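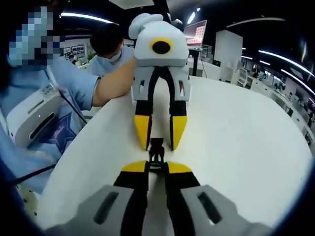
Who adjusts the tide tables at Lorkby when the gauge is out of order?

The deputy recorder adjusts them by hand, from the harbor stair, and signs each line.

Bezawit Lemma had written this into the procedure herself, under section 5, and so it was she who went down to the stair when the gauge stopped in July. There were 523 steps from the office to the waterline. She read the staff at low water, entered the level, and initialed it.

The published table disagreed with her reading by the width of a hand. She read the staff again. She checked the datum against the brass bolt in the customs wall, and the bolt was where the survey had left it.
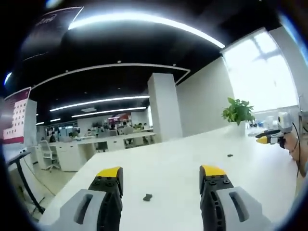 On the second night the difference had doubled. She telephoned Gillespie Yule at Willov, eleven miles up the coast, and asked for his figures.

"Normal," he said. "To the inch."

"Mine are low."

"Then your staff has moved."

"The staff is bolted to bedrock."

He was silent for a time. She could hear him turning pages.

"What would you like me to record?" he asked.

She considered the form. It had a column for the predicted level, a column for the observed level, and a narrow column for remarks, in which her predecessor, Ognjen Yordanov, had written the word "fog" for most of his career. The form had no column for the land.

"Record that I called," she said.

At the next low water she took a lamp. Two steps had come up out of the harbor below the last one on the plan, green and evenly cut. She measured the rise and tread of each, entered the dimensions under remarks, and initialed them. Then she changed the 523 in section 5 to 525, in pencil.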